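CHAPTER 9
Household and Shop-Floor Chores: The State of the Question

Learning objectives

After studying this chapter, the reader should be able to distinguish a demonstration from a deployment; explain why soft goods and cords remain difficult for machines; and judge a published success rate against the conditions under which it was obtained.

9.1 Introduction

Chapter 8 dealt with machines that repeat one motion on one part in one place. Such machines have been dependable for decades, and the reader may fairly ask why the same dependability has not reached the kitchen table or the packing bench. The motors are strong enough. Cameras are cheap. A person with no training can clear a table while holding a conversation, and the job seems to demand very little.

The difficulty lies in what the job leaves unstated. "Clear the table" does not say which objects are to be moved, where each one belongs, or what should be left alone. A packet may be full or nearly empty. A cable may be in use. A cloth slides when something is dragged across it, and a strong printed pattern may be mistaken by a vision system for objects lying on top. A chore of this kind is a chain of small decisions, most of which people make without noticing them.

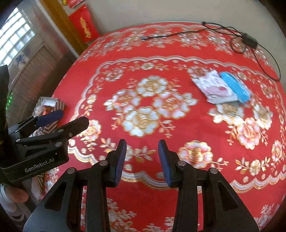
For the purposes of this chapter, a chore is any manual task that is short, varied, and carried out in a space arranged for people. The definition covers folding towels at home and also the work of a stockroom clerk who opens cartons and fills shelves. It leaves out welding, palletizing, and other work in which the surroundings have been rebuilt to suit the machine.

9.2 Rigid, Soft, and Tangled Objects

It is useful to sort the objects met in chores by how they respond to being gripped. A rigid object keeps its shape, so a machine that has located one end can infer the position of the other. A soft package does not permit this inference. Its surface wrinkles, its contents shift, and a grip that is firm at one moment may close on nothing but film the next. Cords form a third group. Pulling on one end may move the other end, tighten a loop, or drag a neighboring object off the table.

Two-fingered grippers are common in current work on all three groups. They are simple and easy to repair, but they have no palm and limited means of adjusting an object once it is held. Whether better fingers or better control will bring the greater improvement remains an open question, to which Section 9.6 returns.

9.3 Reading a Success Rate

Consider two trials that will be followed throughout the chapter. In the first, conducted at the Niritz distribution center, a machine was asked to move pouches from a bin to a tray. It was given 1,000 attempts under fixed lighting, with pouches of a single size. In the second, the Leckie household trial, a machine was given 500 attempts at tidying tables in occupied homes, and the residents were asked to change nothing beforehand.

The two sets of results cannot be placed side by side without care. An attempt at Niritz was a single transfer. An attempt at Leckie was a whole table, and one dropped item counted as a failure. The Leckie team also recorded each occasion on which a person stepped in, a figure that the Niritz report omits.

Key terms: chore, deployment, intervention, rigid object, soft object, success rate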